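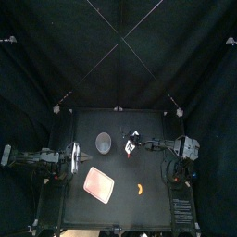 4.2 Who the letters were written to

I started with the addressee line, mostly since it was easy to code and I wanted an easy week. Of the 449 appeal letters in the Zirnari collection, over 200 open with a head of state. I'd expected prison directors to come next, but it was ministers of justice, and after them a long tail of rectors, judges and ambassadors.

Graça Veloso and I coded the letters separately and then sat down to argue. Most of our fights were over copied recipients. Does a letter to a president with a copy to the university count as a letter to the university? I said no, she said yes, and we ended up giving copies their own column (see Appendix B).

The university letters read very differently from the rest. They're shorter, they use first names more, and they ask for small things – an office key back, a semester's pay, a thesis defense put back on the calendar. The Jirine letters are a good case. The lecturer there had been suspended in April, and the first letter to the president asks for "full respect for academic freedom." The one to the rector asks if her students can still get their grades.

I also looked at follow-ups. Blagoje Matić has argued that a second letter is mostly written for the record, and I came in pretty skeptical. I'm less so now. The second letters repeat whole paragraphs from the first, and only the dates and the prisoner's health get updated. Replies were so rare that I treat them on their own in Section 4.3, along with the two that came back unopened.

Figure 2. Two robot arms facing each other over a black work table, with a gray bowl and a pink board.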